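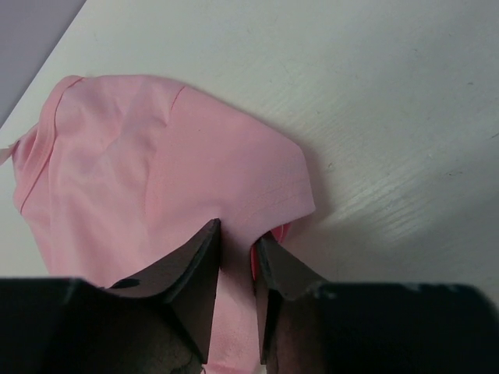

Filed under: Testing, Build notes

Moving the Idlow test suite off shared fixtures

The Idlow test suite has used one shared set of fixture data since the first release. A single script loads the database, every test runs against it, and the script clears it at the end. Over the summer we are replacing this with data built inside each test. These notes cover what changes for people who write tests, and what does not.

The trouble with the shared set is order. A test that adds a customer record leaves it there for the next test, and the next test may come to depend on it. Padmavathi Marar ran the full suite in random order before the last release and got 80 failures. Run in the usual order, the same code gave none. Most of the failures came from the billing tests, where the invoice numbers are written straight into the checks. If any earlier test raises an invoice, the numbers shift by one and the check fails with a message that says nothing useful about the cause.

The second trouble is reading. A test in the current style may be four lines long and still need two other files open beside it, one for the fixture and one for the list of which record is which. Record 17 is a customer with an unpaid balance. Record 23 was the same until somebody paid it off in a later fixture – the comment beside it was never changed.
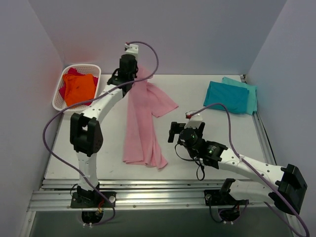
Two arms on the rail at the front of the work surface.

From the next build, each test makes its own data through a set of builder functions. A builder returns a valid object with sensible defaults, and the test overrides only the fields it cares about. If the test is about an unpaid balance, the balance is the one value set in the test. Names, addresses and account codes are filled in by the builder, and a test must not check against them. Where a unique value is needed, such as an account code, the builder takes the next one from a counter that is reset for each run.

Each test is wrapped in a database transaction that is rolled back when the test ends. This holds for all tests except the ones for the export job, which opens its own connection and cannot see data that has not been committed. Those tests have been moved to a separate folder. They run last and clean up by deleting every row in the tables they touch. Do not put anything else in that folder to get round a problem with the rollback.

Speed was raised at the last meeting. Building data for each test costs more than loading it once, and on the Covville build machine the billing tests now take longer than they did. Jayanthi Gowda traced a good part of this to the password hashing in the user builder, which ran at full strength for every user made. It now uses the weakest setting when the test flag is on. The login tests set the strength by hand and are not affected. If the build goes past the time limit again, look at the builders first, and at the depth of objects they make. An invoice builder that also makes a customer, an address, a price list and a tax table is doing too much for a test of rounding.

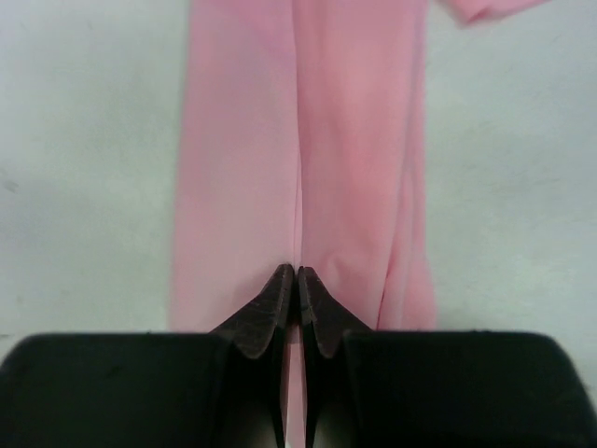 Old tests will be moved one module at a time. Billing has been done, customer records are next, and reports will follow in August. Until a module has been moved, its tests keep using the shared set, and the load script stays in the build. Please do not add new records to the shared set. If a test in an old module needs new data, write that test with the builders and put it in the new folder for the module.

The random order run is now part of the nightly build. The seed is printed at the top of the log, and passing the same seed to the test runner gives the same order again. Failures in modules that have not been moved are logged but do not stop the build. Failures in billing do.

There is one known fault. On the Kirnomport machine the counter is not reset when a run is stopped by hand, so the next run starts with codes above 100 and two of the older import tests fail on the column width. Deleting the counter file clears it. A fix is in hand.

Questions about the builders should go to Padmavathi, and anything to do with the build machines to Jayanthi.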